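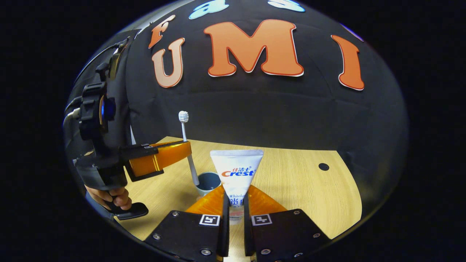 Learning to let go: an interview on two-handed demonstrations

13 January 2018

The Karam project teaches robot arms to handle household objects from demonstrations recorded with hand-held grippers. Its latest result concerns a narrow question: how much of a two-handed task can be learned when each hand's recording is treated as a separate stream. We spoke with the project's lead researcher at the Flondwood lab.

The data set is small. It holds 307 demonstrations of bathroom and desk tasks, among them handling a toothpaste tube that stands next to a toothbrush in a cup. The researcher does not regard the size as a weakness. "We threw out a lot of recordings early on because the two grippers' clocks had drifted apart. What remained was clean, and clean data taught us more than the larger set did."

Each gripper carries its own wide-angle camera. The view is heavily curved and dark at the corners, and the team does not flatten it before training. "We tried correcting the lens. You lose the edges, and the edges are where the other hand comes in. If the left gripper is reaching for the brush while the right one holds the tube, the right camera should know that."

Square markers on the finger mounts are used to estimate how far each gripper is open. The fingers themselves are soft and ribbed, and they deform under load, so the distance between the mounts is only part of the answer. "With a toothpaste tube you have two soft things pressing on each other. The markers tell you where the plates are. They don't tell you how much of the squeeze has gone into the tube and how much into the finger."

The team's response was to stop predicting width as a single number. The Karam model predicts a short sequence of widths, 200 milliseconds long, and the controller follows it until the next prediction arrives. The researcher describes the change as modest in code and large in effect. Most of the gain came at release. Earlier versions opened too quickly and tipped the object.

Background is another matter. The team records against black cloth with large coloured letters fixed to it. "A plain dark backdrop gives the tracking nothing to hold on to. Letters have sharp corners and they don't repeat much. We could have used printed patterns, but the letters were in the cupboard."

Does the model then depend on the letters? The group tested this by moving the trained policy to a bench at Ikside, where the wall behind the table is bare. Six tasks were run there. Four behaved much as they had at Flondwood. The other 2 got worse, both of them tasks in which one hand has to wait for the other. "I wouldn't call that solved. The waiting is learned from very few frames, and when the background changes the model becomes impatient."

The arms at Ikside run on the Domau controller, which imposes its own limit on closing speed. The researcher was careful to say that the two sites are therefore not strictly comparable - a slower close can hide a poor prediction. A repeat with matched limits is planned, along with a set of demonstrations recorded in an ordinary bathroom with a mirror. Reflections have so far been kept out of the data altogether.

Asked what other labs might take from the work, the researcher returned to the recordings. "Check your clocks first. We spent most of January a year ago tuning a network that was being shown one hand slightly in the past."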